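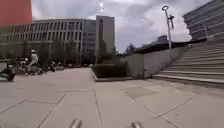 Figure 1. Paved plaza of square concrete slabs, with a broad staircase and retaining wall to the right.

3.2 Floor samples and conditioning

The boards came from two suppliers, Prastia and Tornska, and were all solid oak, planed and unfinished. We took 53 boards in all. Each was cut to a length of 800 mm, numbered on the underside and stacked on battens in the conditioning room until its weight stopped changing. Boards with knots wider than the tongue were set aside and not replaced.

Sanding followed the method of Manzano and Goicoechea, with one change: the last pass was made along the grain by hand. Three coats of the Wamasano hardwax oil were then put on with a short-nap roller. The maker's sheet allows two coats, but in our trials in March two coats left dull patches near the board ends.

Gaps between boards were measured with feeler gauges at both ends and at the middle. Readings were taken by the same person throughout. Where the two end readings differed, both were kept and the larger was used in the analysis. Relative humidity was then raised to 75 per cent and the readings repeated once the boards had settled. Cupping was read with a straight edge laid across the face of each board.

Boards from the two suppliers were laid in separate panels and are treated separately in Section 4.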